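# Table-Setting Evening Returns to the Long Street Hall This Monday

Anyone who has ever stood over a dinner table with a fistful of silverware, wondering which side the knife belongs on, will be glad to hear that the Promesden Supper Club is bringing back its table-setting evening on Monday, and that the doors open a whole half hour earlier than last time so people can find a seat and say hello first.

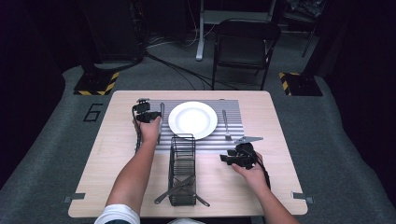 The evening grew out of the club's December dinner, when 70 guests sat down to eat and the folks laying the tables found they had at least four different ideas of how a place should look (there was a lively discussion over the dessert forks, and it went on well into the soup!). Hélène Bouchard, who ran the dining room at the old Trenedska Hotel for many years before she retired, offered to show a few people how she was taught to do it, and a few people became a roomful.

She likes to keep things simple. A mat goes down first, then the plate in the middle, with the fork on the left and the knife on the right, blade turned in toward the plate. Cake and pie servers come out only when there's something to serve, and she prefers them laid near the person doing the cutting.

"You can set a lovely table with a plain white plate and a striped mat from the bottom of the drawer," Bouchard said. "People worry so much about having the right things. Put out what you have, line it up nicely, and call everybody in while the food is hot."

There will be time to practice, too, and plenty of it. Everyone gets a place to lay and clear as often as they like, and Bouchard will come by each table to answer questions, including the ones about left-handed guests, which she says she gets every single time and is always happy to talk through. The second half of the evening turns to putting things away, with ideas for sorting a utensil caddy so that the knives don't end up tangled in with everything else, and for storing good silverware between holidays without having to polish it all over again in the fall.

The session is open to ages 9 and up, and children are very welcome as long as a grown-up comes along with them. Admission is $10, or $3 for club members, and that covers coffee, tea and a slice of Nemberg apple cake, baked by the club's own kitchen crew. Plates and silverware are provided, but if you have a favorite mat at home, or an odd serving piece you've never quite known what to do with, please bring it along for Bouchard to have a look at.

Doors open at 6:30 p.m. at the Long Street Hall, and parking is free in the lot behind the building.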